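Visit report: Herath timber mill and board shop, open day

Last updated: 19 June 2022

The Herath mill opens its gates once a year, and this was my first time through. The site has run as a hardwood mill for 70 years and now sells most of its output as glued panels. Parking is on the gravel beside the log yard. Closed shoes are required and earplugs are handed out at the gate.

The tour starts at the kiln. Dinesh Mridha, who runs it, took us through the drying schedule for maple: a slow start at low temperature, then a step up once the core moisture drops. The charge on the day was in its 23rd day. He checks sample boards by weight and does not trust the probes on their own -- two of them had drifted in January and a whole charge came out with surface checks.

From there the stock goes to the rip saw. Strips are cut slightly over width, planed on both faces and sorted by colour under a neutral grey lamp. Wavy figure is kept where it falls. Small sound knots are also kept and the panel is sold at a lower grade, called Risora in the price list.

Glue-up was the slowest part of the visit. The press holds panels up to 132 centimetres long, and Cyprian Michalski explained why they alternate the growth rings and why clamp pressure matters less than flat edges. The offcuts bin was open to visitors and popular.

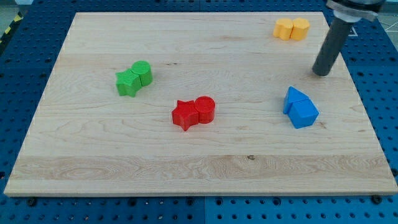
Glued maple board with wavy grain and a small knot, coloured blocks on top.

Finishing is a single coat of hardening oil, wiped back after 15 minutes. I asked about end-grain boards and was told they stopped making them, as the return rate was too high. The shop takes card only. Allow two hours, and bring water in warm weather.

Recent reports
Nisulora paper works, winter tour
Tindenia brick kiln and clay pit
Regional tool fair, hand plane stalls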